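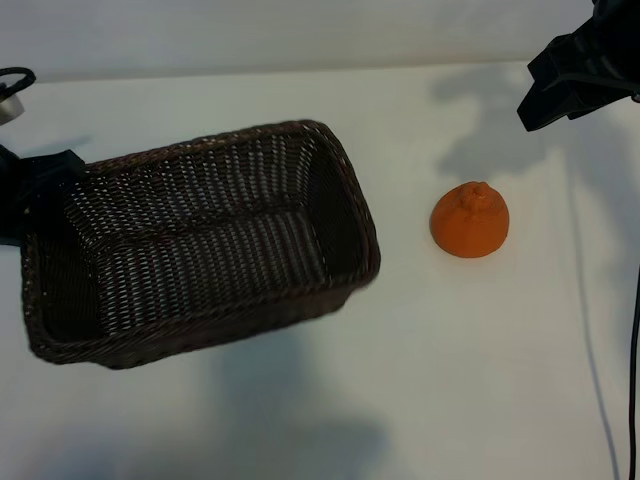
*Wicker basket, dark brown, on a white tabletop.*

# Reconstitution day: does your tracker use the close or the official auction price?

**s_garg**

Question about an index change and the tracking difference that followed it. I hold a small-cap tracker run by Radstead. The index it follows dropped Gosteo and added Cistska at the March review. The index provider's notice says both changes took effect after the close, at the closing auction price. The fund's monthly report shows a tracking difference for March well outside its usual range, and the commentary attributes it to "index events" with no further detail.

My understanding is that if the fund trades in the same auction, it gets the same price as the index and the difference should be close to zero apart from commission and stamp costs. What am I missing?

- Shakuntala

**radial_hepburn**

You are assuming the fund traded the full size in the auction. On a thin name it usually can't. If the order is large relative to auction volume, the desk spreads it over the days before and after. Every share bought outside the auction is bought at a price the index never sees.

Check the semiannual holdings file, not the monthly factsheet. The factsheet rounds weights.

**anjana_s**

Also check whether the fund is full replication or sampled. Radstead changed the wording in its prospectus at some point. The older one said "will hold all constituents," the current one says "will generally hold." With 400 constituents in the index, a sampled fund may not own the bottom names at all, and an addition at the bottom of the list can be skipped entirely.

**s_garg**

It is sampled, per the current prospectus. Thank you, I had been reading the older PDF. Cistska did appear in the end-of-March holdings, underweight compared with the index.

**bridrafferty**

Then I don't think trading is the main cause. An underweight in one small name moves the total by very little unless the name itself moved a lot. Look at the dividend treatment first. The index assumes gross dividends reinvested on the ex-date. The fund receives net, on the pay date, and holds cash in between. March is a heavy ex-date month for this segment.

**radial_hepburn**

> Look at the dividend treatment first.

Dividend drag happens every March. She said this March was outside the usual range. A recurring cost doesn't explain a one-off.

**bridrafferty**

It recurs, but the size does not. Gosteo paid a special before it was removed. If the provider adjusted the index divisor for the special and the fund booked it as ordinary income, you get a mismatch in that month and none in the others.

**radial_hepburn**

A special that goes through the divisor is a price index adjustment. The factsheet compares against the total return version, where it comes back in anyway. The net effect is withholding plus a few days of cash.

**bridrafferty**

On the gross version, yes. Which version is in the factsheet footnote?

**s_garg**

The footnote says "net total return." The chart label on the same page says "total return" with no qualifier.

**sille_d**

Those are two different series and they are licensed separately. Radstead had the same inconsistency on its mid-cap product and corrected it after I wrote in. The number in the table was right and the chart was wrong. I would compute the difference yourself before looking for a cause:

1. Take NAV at the February and March month ends, adding back any distribution on the ex-date.
2. Take the net total return level on the same two dates from the provider's site, not from the fund page.
3. Confirm both use the same valuation point. The fund may strike NAV at midday while the index is at the close.

Point 3 catches most people. On a day when the market moves between noon and the close, the gap can be larger than everything discussed above, and it reverses the next day.

**anjana_s**

Agree with Sille. Majumder publishes a comparison table that aligns the valuation points, but it lags by 2 months and only covers funds above a size threshold.

**radial_hepburn**

The Majumder table uses bid prices for some funds and mid for others. I would not use it for this.

**anjana_s**

It moved to mid for all of them. The method note on their site has the change.

**s_garg**

The NAV is struck at noon. I reran it with the index level at noon from the intraday file, and the difference falls by more than half. The remainder is still larger than in February. I have written to Radstead asking for the split between transaction costs and dividend timing, and will post the reply.

**bridrafferty**

Ask about securities lending revenue too. If it is booked quarterly, March gets all of it, and that moves your remainder in the other direction.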